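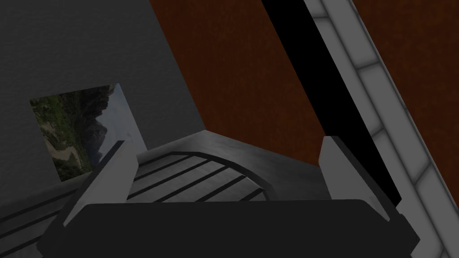 図1 シミュレーター上の手首カメラ視点。2本の指を開き、灰色の台の上にハンドをかざした姿勢

Skidardハンドの手首カメラをシミュレーター側で合わせる手順

こんにちは。前回はアーム本体の読み込みまでで力尽きてしまいましたので、今回はその続き、手首カメラと2本指ハンドの位置合わせです。地味な作業なのですが、ここを丁寧にやっておくと後の把持の調整が本当に楽になりますので、お茶でも用意してゆっくりお付き合いください。

用意するもの
・Istora(シミュレーター本体)
・Skidardハンドのモデル一式
・設定ファイルをまとめたBavmontのフォルダ

1. ハンドを全開にする
Istoraを起動したら、まず指を全開にして、そのまま固定します。閉じたまま合わせてもできなくはないのですが、指の間から下の面が見えていたほうが、断然やりやすいです。私は最初これを知らずに、半日ほど閉じた指とにらめっこしていました……。

2. 目印になる台の上へ動かす
図1では、縞のように黒い線が入った灰色の台を使っています。平行な線があると傾きのずれに気づきやすいので、こういう模様のあるものを選ぶのがおすすめです。無地の床しかない部屋で練習している方は、適当な格子模様を貼った板を一枚置いてあげてください。高さは台に触れない程度で大丈夫です。

3. カメラの取り付け位置を直す
カメラの親リンクが手のひらになっているか確認します。ここがアームの根元のままだと、ハンドを動かしても景色がついてきません。親が正しければ、次は前後の位置です。黒っぽい手のひらが画面の下端に横長に入り、その両端から指が立ち上がって見えるところまで、少しずつ動かします。一気に動かすと手のひらの内側に潜り込んで画面が真っ黒になりますが、慌てずに一つ前の値に戻せば大丈夫ですよ。

4. 左右の傾きを見る
図1でも左右の指は少し外に開いたように写っていますが、見た目の開き方だけで関節の値をいじらないでくださいね。先に関節の表示を見て、2本の値がそろっているかを確かめます。そろっているのに片方だけ大きく寝て見えるときは、たいていカメラの回転のほうに原因があります。

5. 手首を回して確かめる
手首をゆっくり往復させ、壁や床は流れていくのに、手のひらと指は画面の同じ場所にとどまっているかを見ます。私は12往復させることにしています。多いと思われるかもしれませんが、端のほうでだけ指がぴくっと動くことがあるのです。

6. 保存する
問題なければBavmontのフォルダに書き出します。Istoraは上書きの前に確認してくれませんので、元のファイルは必ず別名で残しておきましょう。

うまくいかないとき
指が壁を突き抜けて見える場合は、描画用の形と衝突判定用の形がずれています。モデルを読み込み直してから、手順1に戻ってください。画面がカクカクする場合は、背景の壁や床のテクスチャを軽いものに替えると、ずいぶん落ち着きます。

次回は、この設定のまま実際に物をつかませてみます。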